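Maysoun Khalaf has been refinishing furniture in Clarkthorpe for long enough that people bring her tables they have already tried to fix themselves. Most of them arrive with the same trouble.

"They sanded too far in one spot," she says. "You get a dip, and the dip shows as soon as light comes across it. I can work with scratches. A dip takes the whole top down with it."

Her shop is on Leclerc Street, behind the old feed store. She took it over with 2 benches and a drum sander that came with the lease, and she still has both benches. The sander went to a school in Honley.

Khalaf learned the trade from an uncle who built kitchen cabinets and disliked stain of any kind. She has kept some of that. Given the choice, she leaves pale wood pale and puts on a hardwax oil or a water-based finish with very little shine. Customers often ask for something darker.

"Maple doesn't take stain evenly," she says. "It goes blotchy. I make a sample board, I show them, and usually they change their minds. If they still want it dark, I tell them to buy walnut."

She also spends a good deal of time talking about grain. A flat-sawn board gives the wide arches that people tend to notice first, and a quarter-sawn board gives straighter lines and moves less with the weather. She uses both – flat-sawn for the middle of a top, straighter pieces near the ends.

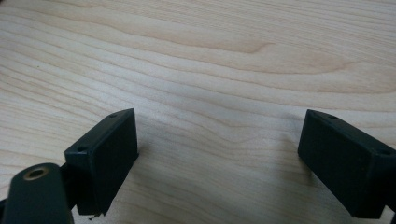 Other people in the trade see it differently. Owen at the Nuren lumberyard said he would never mix the two cuts in one top, as the boards shrink by different amounts over a winter and the joints can end up proud. Khalaf has heard this before and does not fully disagree.

"He's right if the wood is wet," she says. "I let mine sit in the shop for 4 months. I check it with a meter before I glue anything."

A full dining table takes her several weeks, most of it waiting for coats to cure. Her last one cost the customer $2,687, including delivery. Smaller repairs start at $207.

For everyday care she suggests a damp cloth, a dry cloth after it, and no spray polish. Silicone in the polish gets into the pores and makes the next finish fisheye.

She is booked through the end of September. After that she plans to build a table for her own kitchen, where the family has been eating off a door laid across trestles.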